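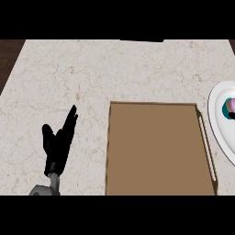

Two robot arms and a tray line: a thread from the cold kitchen at Botora

March 21, 2018

1/
We've had the arms on the plating line since October and people keep asking me what it's like, so I'm going to try to write it all down in one go. Long one, get a coffee. I'm a shift lead in the cold kitchen, I am not an engineer, and I'm having the best year I've had in this job.

2/
Quick background. Botora makes cold meals for conferences and offices. On a big day 3000 plates go out the door. The food comes to the counter on big flat trays, and somebody moves each piece from tray to plate, in the right spot, facing the right way. Then again. Then again.

3/
I did that job for six years before I led a shift. Your hands are fine. It's your neck that goes, and then your lower back, because you're looking down and reaching across at the same time. Everyone on the line had their own stretch they did by the sink.

4/
So now there's a pair of arms from Gimivton at station two. Two black fingers on each, and they open into a V before they go in for a piece. Much less like a hand than I'd imagined! More like kitchen tongs that know where they're going.

5/
The simulator is the part I want to talk about most. It's called Janik and it runs on a computer in the old dry store. It has a copy of the counter, the tray, the plate, the arm, and every new menu item gets tried there first. The picture at the top comes out of it.

6/
The marble in there cracks me up every time. Our real counter is steel with a dent in it. The simulated one looks like a hotel lobby. The Gimivton people say they change the surface on purpose so the arm doesn't get hooked on one look, and pale stone with rusty veins is in the mix.

7/
Who runs Janik? We do! That was the big surprise for me. I'd assumed a person in a nice shirt would come in, set it up and leave. What happened is that four of us from the line got trained on it, and now we take turns on the computer, two hours each per shift.

8/
What you do in those two hours: load the item, put the tray where it'll really be, put the plate where it'll really be, let the arm try. Then you watch. It goes for the piece from the wrong side. It drops it on the rim. You change something and run it again.

9/
And what you change is mostly stuff any plater knows. Move the plate in closer. Turn the tray so the short side faces the arm. Don't grab a filled pastry by the filled end, for the love of all that's good. I had never once had to say that last one out loud to a human.

10/
One thing I learned to look for is the space between the arm and the tray before anything starts. If the arm begins with its fingers open and a good strip of bare counter next to it, it has room to turn. Park it tight against the tray and it clips the rim on the way up. Real line, same story.

11/
Small round things on plates are the hard ones. Anything with a domed top and something loose scattered on it. The fingers come in fine, the piece gets lifted fine, and then it rolls a quarter turn when it's let go and all the pretty stuff is facing the wall.

12/
We had a little layered bite on the spring menu that took 145 tries in Janik before we were happy with it. I know the number because the program keeps it in the corner of the screen, quietly judging you. The fix was lowering the plate drop by the thickness of a coin.

13/
OK, the question everyone asks. Did people lose their jobs? Nine of us plated before, nine of us are here now. Two moved to prep because they'd wanted prep for ages. I can't promise what happens in five years and I won't pretend I can. But I can tell you about the last few months.

14/
Hours changed, and for the better I think. The early shift used to start at 4 so we'd have enough plates done by the first truck. Now it starts at 5:15. An hour and a quarter of sleep doesn't sound like much until you've had it every working day of a winter.

15/
Pay: the four of us on Janik got a bump, and it's written down as a skill step, so it stays with you if you go to another station. We pushed for that. If your place is bringing in something like this, ask for it early, in the first meeting, before the schedule's been drawn up.

16/
Things that got worse, to be fair about it. The noise. It isn't loud, but there's a hum and a click, hum and a click, and it sits right where we used to chat. The two people closest to station two moved their bench down so they could hear each other again.

17/
Also waiting. When you plated by hand there was no waiting. Now if the arm stops, you stand there for the half minute it takes to reset, and half a minute is long when a truck is idling outside. We keep a stack of garnish work next to the station for those gaps.

18/
And cleaning! A tray you can throw in the wash. The fingers come off and get soaked, fine, but the arm itself gets wiped down by hand with a special cloth, joint by joint. It adds 20 minutes at close. Somebody forgot to put that in the plan and it was us who noticed in the first week.

19/
Our best day so far was 2959 plates with the arms doing every main piece and people doing sauce and greens. I was so annoyed we didn't crack the round number. The order just wasn't big enough! We'd have made it easily.

20/
Our worst day: 300 plates redone by hand because a supplier sent shallower trays and we didn't catch it. The arm kept reaching for a depth that wasn't there. Everybody dropped what they were doing, all nine of us shoulder to shoulder at the counter like old times, and we got them out.

21/
That day changed how we work, by the way. Whoever opens the delivery now lays a ruler against the first tray and writes the depth on the whiteboard. If it's different from yesterday's, it gets put into Janik before the arms are switched on. Takes two minutes.

22/
A thing I didn't expect: people talk about the food more. When you have to tell a machine how to pick up a stuffed date, you end up arguing about stuffed dates. Which end is the front? Is there a front? We had a really good fight over that – the whole lunch break – and changed the recipe a bit afterward.

23/
Our oldest hand on the line was dead against all of it in October and said so, loudly. Now she's the one with the best eye on the simulator. She'll look at the screen and say "it's going to drag the corner," and it drags the corner. Twenty-some years of plating will do that.

24/
She still doesn't like the arms, I should say. She likes being right about them. I think that's a perfectly good way to work with a robot.

25/
We had visitors from Aebischer last month, a bakery outfit thinking of getting a pair of arms for their boxes. Their managers asked about speed. Their packers asked about breaks, shoes, where the stop button is, and who gets called at 5 a.m. if it's stuck. Take your packers along when you visit places!

26/
Answers we gave them: breaks are the same as before. Shoes, same. There's a stop button at each end of the station and one on the wall, and anyone can press it, including the dishwasher, including a visitor. As for 5 a.m., whoever's on Janik that day gets the first crack at it.

27/
If you're about to go through the same thing, some stuff I'd pass on. Get time on the simulator before the real arm shows up. We had three weeks and I'd have taken six. You can mess up a tray a hundred ways in there and nothing ends up on the floor.

28/
Write down what you see when it fails, in your own words. Our notebook has entries like "grabbed it like a bus pole" and "shy on the left side." The Gimivton folks asked for copies. They said it was easier to work from than the error log, which I'm still a bit proud of.

29/
Keep at least one station fully by hand. Ours is station four and we rotate through it so nobody's fingers forget. Plus the odd orders go there, the no-nuts plates, the one guest who wants everything separate. I look forward to my station four days.

30/
And ask where the second arm is going to stand. On the screen we mostly looked at one at a time, and then the real pair arrived and the right-hand one swung exactly through the spot where we'd been putting the sauce cart. The cart lives by the fridge now.

31/
Next up is desserts. Tall ones, wobbly ones, one with a sugar stick in it that I already know will be trouble. I'm on the computer tomorrow from 7 to 9 and I've got the first two loaded. Will add to this thread when the sugar stick has had its turn.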